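From: Senyo Akpalu
To: tandik-users
Subject: Re: [tandik-users] Planner stalls with both arms near the same bottle

Dindo Quiambao wrote:
> Hi all, since moving to the September build, our planner
> stalls whenever both arms want to go into the same pile.
> The log fills up with "no joint path, retry 19" and then
> it gives up. One arm alone is fine. Is it the collision
> margin, or am I holding it wrong?

Hi Dindo, and hello to everyone at Hunbridge!

Thank you for writing this up so clearly, and sorry it took me until this evening to sit down with it. I had the very same stall at Kpodo, and I spent a good part of the afternoon blaming my calibration before I thought to look at the planner settings.

My test setup is two arms on one rail, reaching into a little heap of drink bottles. Clear plastic is hard on the perception side to begin with, so the object boxes come out fatter than they should be, and then the planner pads them again.

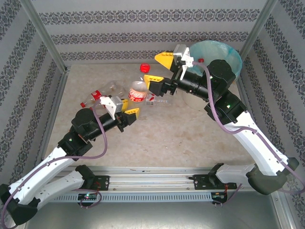 So by the time both grippers are close in, there is simply no room left for them as far as the planner can tell. I would try two things, in this order. First, set pad_objects to false in the scene file, and leave the arm-to-arm margin exactly where it is (please do!). Second, raise max_samples from 429 to 1000. It plans more slowly, but mine quit stalling after that.

If you still see it, send me the log and the scene file and I'll gladly run them here. I have a half-written patch in the Prekby branch that lets one arm wait its turn, and I'd love to have somebody else's bottles to try it on.

Warmly,
Senyo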